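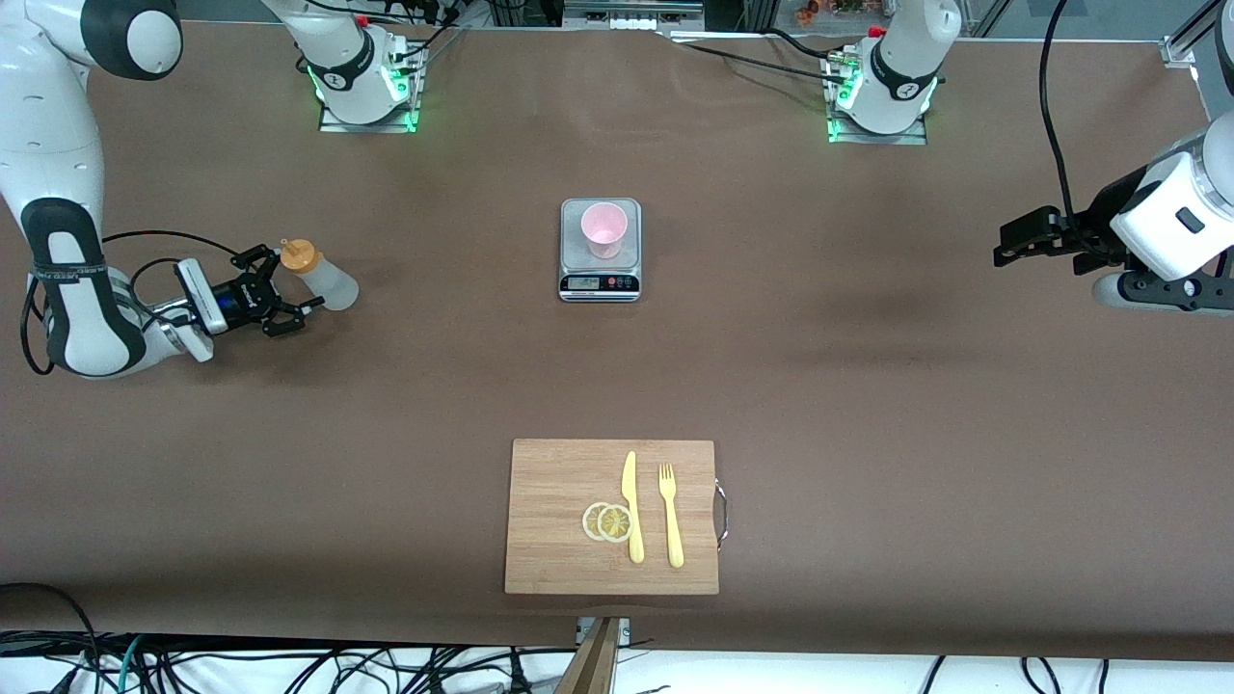
Grundum Bench Mat

A plain brown mat for worktops, craft tables and kitchen benches. It lies flat from the first day and can be trimmed with a sharp knife and a steel rule.

Thickness: 2 mm
Width: 40 cm
Order code: 677

Wipe down with warm water and a little washing-up liquid. Glue and varnish should be lifted while still soft. Do not use thinners.
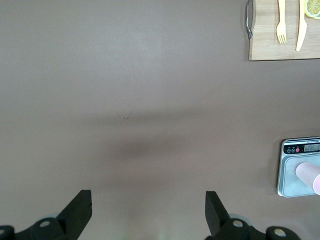
Dried rings from cups and bottles come off with Starex cleaner, order code 191, sold separately. Leave it on for a minute, then rinse.

Mats are sent rolled. Orders placed before noon leave the Lindqvist warehouse the same day. For cut lengths, write to Sointu Nieminen in sales.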